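Trondetti adds tinted panels to interior door range

31 Oct 2020

Door and window maker Trondetti has added 11 tinted glass panels to its line of interior doors. The new colors run from pale gray to dark bronze and can be ordered through dealers starting in November.

The panels fit all of the company's current door frames, including the narrow Medrano style brought out last year. Buyers can choose clear or frosted glass in every color. Custom sizes take longer and must be measured by a dealer. 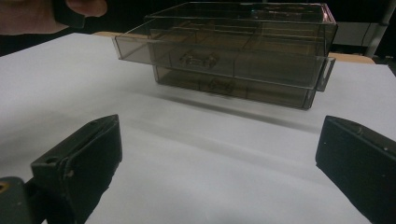

A smoky-brown tint on a plastic drawer organizer.

Glass for the range is cut and finished at the Jenditz plant, which has supplied Trondetti with more than 2000 door panels this year. Older doors can be refitted with the new glass if the frame is sound.

Sample sets are on display at the Dernasov showroom. Dealers can order their own under part number 2409.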